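Section 4. Folding trousers on a tabletop

4.1 Laying out and squaring the waistband 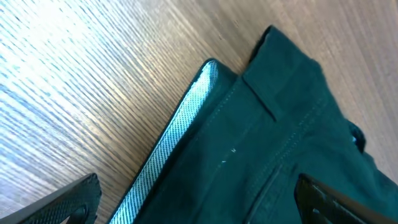

This section applies to all woven trousers with a faced waistband, including garments from the Katden and Bråten ranges. Knitted waistbands are covered in Section 5. Work on a flat surface with enough depth to support the full leg length. A bare wooden table is suitable.

Before you start

Empty all pockets. Close the zipper and fasten the button or hook. Check the care label for any restriction on pressing.

Procedure

1. Lay the trousers on the table, front side up, with the waistband nearest to you.

2. Find any part of the waistband where the inner facing has rolled outward. On dark garments a light facing is easy to see against the outer fabric.

3. Turn the facing back to the inside. Start at a side seam and work toward the center front.

4. Run a thumb along the top edge until no facing shows above the outer fabric.

5. Lay each belt loop flat against the waistband. Do not pull a loop sideways to straighten it. Press it down at the base.

6. Smooth the fabric below the waistband with the flat of the hand, moving toward the hems.

7. Fold one leg over the other, matching the outer seams. Pull the crotch point in so that the long edge is straight.

8. Fold the hems up to the lower edge of the waistband, then fold once more. The finished width must not exceed 25 cm for an Ivitz drawer insert.

Note: Brushed cotton holds creases from storage. If folds remain after step 6, hang the garment overnight and repeat from step 1.

Caution: Do not iron on the tabletop. Heat and steam can mark the finish. Use pressing mat 1326.

Caution: Check the table for splinters and raised grain before sliding fabric across it.

4.2 Storage

Place the folded trousers in the insert with the last fold facing up. For shelf storage, use Sulteo divider 3240. Replacement clips are listed on page 77.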